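Keeping Pens, Markers and Small Desk Supplies in Order

Posted by Fouad Ezzat in Home Office, Elldale

Most desk drawers fill up the same way. A pen goes in, then a few paper clips, then the instructions for a printer that left the house years ago. The tips below come from clearing out my own desk and my mother's over one long afternoon in December.

Start with the drawer

Take everything out and put it on a table. Wipe the drawer with a damp cloth and a drop of dish soap, then leave it open until it dries. Crumbs and pencil shavings collect in the back corners, and a dry paintbrush gets them out better than a vacuum nozzle.

Test every pen on scrap paper. If it doesn't write after 5 seconds of scribbling, throw it out. Do the same with markers, but give a dry one a second chance if it is water-based: stand it tip down in a teaspoon of warm water for a minute, blot it, and cap it overnight. Permanent markers need rubbing alcohol in place of water. Neither trick works on a tip that has gone hard or frayed.

Sort by how often you use it

Daily things stay on the desk. Weekly things go in the front of the drawer. Everything else goes on a shelf or in another room. I kept 4 pens on my desk and have not gone back for more.

Use a case with a lid

Open trays look good for a few days and then catch dust. A hard plastic case with a hinged lid keeps erasers clean and can be moved to the kitchen table when someone needs to do homework there. Look for a case long enough for a full marker with its cap on. Wash it by hand, as thin plastic can warp in the dishwasher.

An open white case on a tabletop:
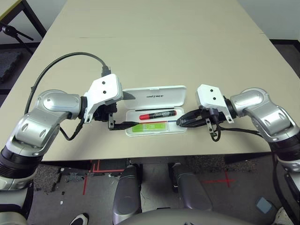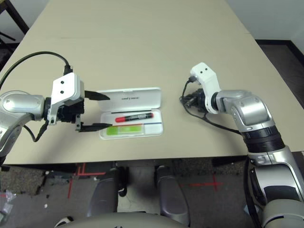
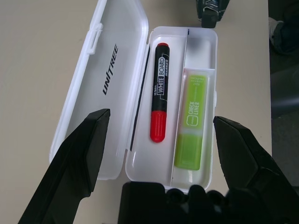
Getting ink off plastic

Ballpoint marks come off most hard plastic with rubbing alcohol on a cotton ball. Try a hidden spot first, and keep the alcohol away from any printed lettering you want to keep. For permanent marker, draw over the stain with a dry-erase marker and wipe both off together while the ink is wet. Baking soda paste works on old stains but will dull a glossy finish.

Never store a vinyl eraser directly against soft plastic or a painted surface for months. The two can stick together and leave a mark that won't wash out. The paper sleeve that comes on the eraser prevents this, so leave it on.

Storing markers

Double-ended markers and fine liners should lie flat. Ordinary single-tip markers can stand tip down, except for paint markers, which leak. Keep all of them away from radiators and sunny windowsills.

Labels

I used masking tape and a pencil. Label makers are fine, but the tape peels off cleanly when you change your mind, and I changed mine twice in the first week. Put the label on the front edge where it can be read with the drawer half open.

Loose batteries and tape

Loose batteries should not share a drawer with paper clips. Put a piece of tape over the ends of any 9-volt battery and keep it in its own box. Rolls of clear tape pick up lint on the sides, so store them in a zip bag. If you can't find the end of the roll, dust the edge with a little flour and turn it under a lamp.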